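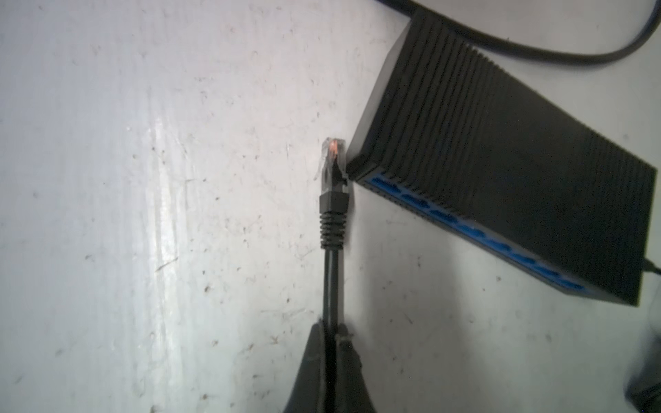

Specks, scuffs and fine scratches on an off-white surface.

Rindance returns to Mollusberg with 19 free workshops and a mountain of leftover wallpaper

MOLLUSBERG, Thursday, June 12, 2025

Rindance, the home decorating swap that took over the old Bedanetti market hall last year, is coming back this summer, and it's bigger, brighter and a good deal better supplied with paste brushes. Over one long weekend, people from Mollusberg and the villages nearby can bring in the wallpaper, paint, lining paper and tiles they no longer need, and take home something that somebody else had left over. Entry is free, and so are all 19 workshops.

The idea is a simple one. Almost every home has a cupboard with half a tin of emulsion in it and a roll and a bit of wallpaper from a bedroom that has since been done again. One roll is rarely enough for a room, but it's plenty for an alcove, the back of a bookcase, a chest of drawers or a very smart set of drawer liners. At the first Rindance, 145 households brought things in. Between them they handed over 688 rolls and part rolls, and by Sunday teatime the tables were down to three rolls of woodchip and a border with sailing boats on it (which went home with one of the organisers and now runs round a downstairs loo).

We were delighted by how much of it was lovely! There were big seventies flowers in orange and brown, stripes of every width, a hand-printed paper with a pattern of pears, and any number of birds. Birds were the big success of the weekend. People queued for them. 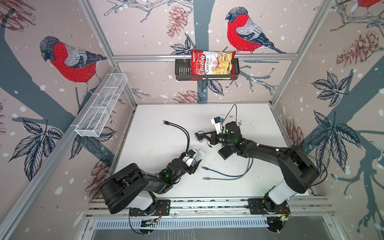 This year patterned papers get a long table of their own, sorted by colour, so that anyone hunting for a match can walk along with a scrap in their hand and compare as they go. Plain papers and lining paper will be on the Morin Lane side of the hall, next to the tiles. Paint goes at the back by the big doors, where there's more air, and every tin will be opened, stirred and dabbed on a card before it goes out, so you can see the real colour and not the one printed on the lid fifteen years ago.

The workshops run all weekend, and most last an hour. Beginners can learn to hang a straight first strip, match a pattern across a join, and paper round a light switch without tears. There are sessions on filling and sanding scuffed boards, cleaning up marked cupboard doors, and painting over glossy surfaces so that the new coat stays where you put it. More experienced hands may like the Saturday afternoon class on papering ceilings, which was full within a morning last year and now has a second slot on Sunday. Children can cut and fold offcuts into bunting, book covers and paper lanterns, and last year's grown-ups were quite hard to move from that table too.

A new corner called the Mending Bench will look at small pieces brought in from home. Bring a tray, a stool, a shelf or a picture frame, anything you can carry under one arm, and somebody will help you work out what it needs and get you started. We can't take on wardrobes, tempting as it is.

The Bedanetti hall holds up to 500 people at a time, so there should be room for everyone, though Saturday before lunch was a squash and Sunday is calmer if you have a pushchair. The café will be open throughout, with soup, cheese rolls and the rhubarb cake that several visitors wrote to us about in May, asking whether it would be back. It will.

What to bring: rolls and part rolls in clean, dry condition, with the label if you still have it. Tins of water-based paint at least a third full, with lids that close. Tiles in any number, wrapped in newspaper. Brushes, rollers, trays and pasting tables are very welcome. Please don't bring solvents, wood preserver or anything that has been kept in a damp garage and smells like it.

You don't have to bring something to take something. If you're moving into a first flat or doing up a room on very little money, come along early and tell the welcome desk, and you'll be shown round the tables before the main doors open.

Workshop places can be booked at the Rindance desk in Mollusberg library, during normal opening hours, or on the day if there are any left. Drop-off for larger donations is at the Morin Lane entrance in the week before the event, weekday afternoons only.

ENDS

Notes for editors

Rindance is run from Mollusberg and began last year as a one-off. Reporters and photographers are welcome on all days and are asked to call at the welcome desk on arrival. Old clothes are advised near the paint tables.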